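Two grippers, one table and a great deal of tape

Wing-yan Lau has a cup of tea going cold beside her when I arrive, and she apologises for it twice before remembering that it is hers and not mine. She has spent most of the year at Rarko comparing hand-held grippers for kitchen work, and she is very happy to talk about fingers.

"People ask me about the motor first," she says. "I always want to start with the tips! You can have a lovely motor and still not get hold of a bowl."

The two tools on trial are the Koval, which closes both fingers together, and the Hunder, which is lighter and a bit quicker to swing round in the hand. Both go through the same job of clearing crockery from a table, and by the end of February the team had logged 2,175 attempts between them. The Koval had 1,374 of those, mainly (she admits this quite cheerfully) as it was the one that stayed in one piece.

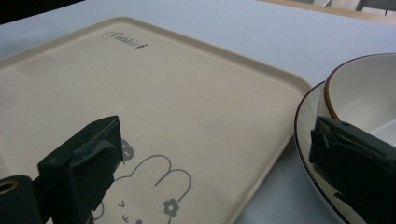
The taped fingers at work among the tray, plate and bowl.

The rabbit tray has become something of a favourite. Her colleague Ho-yin Ho picked it out, and Lau likes it for its low rim. "A bowl gives you a lip to go for. A tray lies there flat and you have to come in from the side, and if your finger is too thick you just push it along. I've pushed that rabbit the whole length of the table."

Thick fingers are a sore point, and so is the tape. The bare tips slid on anything glazed, so she began wrapping them one afternoon, meaning to order proper pads later. That was 19 wraps ago. "It creases, and then the creases wear, and then your results drift and you spend a morning blaming the software. Ho-yin keeps a note of every change now, bless him."

And which would she buy? She thinks for a while, and gets up to look for a biscuit. For bowls and cups, the Koval, without much doubt. For trays she would still reach for the Hunder, whose narrower tips get under a rim more easily, though she wishes the trigger were kinder to small hands.

The next batch is to be 308 attempts with moulded rubber pads on both tools. She hasn't thrown the tape away.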